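Working notes for the Jirlow gripper budget, kept next to the data so that whoever asks "why did we spend that" can read it without finding me first.

Last edited Aug 19, 2019.

# jirlow-kit

Costs, quotes and a shopping list for the hand-held gripper sessions. No code lives in this repo. There is one spreadsheet, one folder of receipts and this file, which has grown longer than the spreadsheet.

## Files

- `plan.csv`: what we meant to buy
- `actual.csv`: what we bought
- `receipts/`: scans, some of them the right way up
- `wishlist.md`: do not show to finance

## Where the money went

All amounts in dollars.

| Item | Planned | Actual |
|---|---|---|
| Grippers (4, from Clirkum) | 1000 | 1900 |
| Props and household goods | 200 | see below |

The Clirkum quote in March was for bare grippers. Finger pads, screws and the mounting arm turned out to be "accessories," in the sense that wheels are accessories on a car. If you are pricing a second set, ask for the number with everything attached and get it in writing.

We also had a quote from Lopes. It was cheaper until shipping, and then it was a different kind of quote.

## Props

The plan said 200 and assumed that a home already contains things to pick up. It does, but people want their things back. Budget for duplicates of anything that gets eaten, crushed or claimed by a child. Food packaging is the worst line to forecast, as the yogurt keeps being lunch.

What has been worth having in the mix:

- tubs and cartons with printed labels
- paper and clear plastic cups
- plush toys, any animal
- mesh things, like scrubbers and baskets
- cloth, crumpled or otherwise

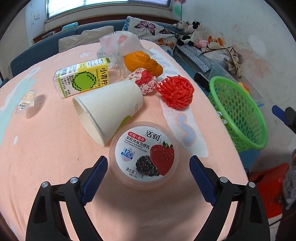
Clear plastic deserves its own row in the next plan. It costs next to nothing and uses up more session time than anything else on the list, so the real price is hours, and we have never had a column for hours. Add one before you add another gripper.

## Next round

- [ ] Spare finger pads, ordered with the grippers this time
- [ ] Storage boxes with lids
- [ ] Fresh quote from Zumatley, shipping included
- [ ] Hours column in `plan.csv`
- [ ] Decide whether wear on pads is "equipment" or "supplies" (finance has answered this twice, differently)

## Known problems

`actual.csv` has two rows for the same box of screws. One of them is a refund. The signs are wrong on both, so the total comes out fine and I am leaving it alone.

Receipts on thermal paper fade. Scan them the day you get them, or enjoy explaining a blank slip.

## Changes

Open a pull request and say what you bought. Edits to `wishlist.md` do not need review, only restraint.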